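Mon 12 August
Bench 2, PiPER arm, candy transfer task. Entry by Arnulfo Palomino.

Continuing from the stop on Friday. The arm faulted during a pick from the bowl and went limp in mid-air, and the gripper came down on the rim. No injury, no broken parts. Lensa Alemneh was at the keyboard and I was at the bench with my hands clear. The incident sheet is in the Mersha folder.

Log shows a joint 5 following error at step 2,082 of the run, then loss of feedback from the gripper 303 ms later, then the controller dropping torque on all joints. My first reading was a motor problem. Ya-wen Yau pointed out that the order could be misleading, as the gripper channel is polled at a slower rate than the joints. She is right, and I have stopped treating the joint error as the cause.

Checked this morning, power off:
Connector at the wrist – seated, latch closed.
Connector at the gripper end – seated, but one pin sits lower than the others.
Cable jacket – scuffed on the side that faces down, no copper showing.
Joint 5 by hand – smooth through the full range.
Continuity – good with the wrist straight. Drops out on one conductor when the wrist is rolled toward the bowl side and the cable is pulled lightly.

So we have an intermittent conductor, worst in the roll direction used for bowl picks. The slack under the wrist is a separate matter but probably how the damage got there. The loop can catch on the candies or the rim when the wrist comes down over the bowl.

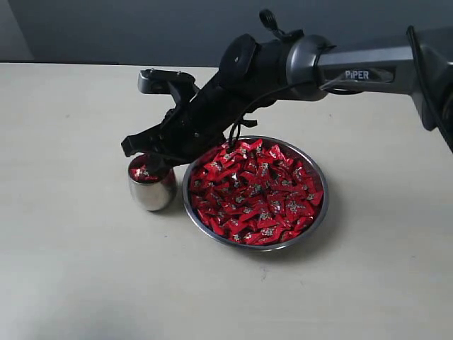 PiPER with the gripper at the cup. Note the cable loop over the back of the bowl.

Clearance under the loop is the number to fix. With the arm at the cup pose there is almost nothing between the cable and the top of the pile, and the bowl pose is lower. The planner does not know about the cable at all. Its collision model has the links, the gripper and the table, so a path that passes every check can still drag the loop through the bowl.

Second problem, and the more serious one to my mind: the response to a lost gripper channel should be a controlled hold, and ours was torque off. Tekle Kassa traced it to the Nadden config, where the fault action for the tool bus was left at its default. The joint faults were set correctly in November, the tool bus was missed. With a light gripper over a table this costs a dent. With a hand under it, different story.

Done today:
Swapped the gripper cable for the spare. Continuity good in all wrist positions, pulled and not pulled.
Tool bus fault action changed to hold. Tested by pulling the connector with the arm at a low height – held position both times.
Added a box to the collision model for the cable loop. Crude, but it makes the planner raise the approach.

Not done:
Strain relief. Anneliese Bauerfeind wants a printed clip on the wrist body, I would tie the slack back first and see whether it limits the roll.
Long run on the new cable. Stopped at step 305 to free the bench for Kellell.
Same config check on the other arm. Until that is done, keep it off.

Old cable is tagged and in the drawer. Please do not put it back in the spares box.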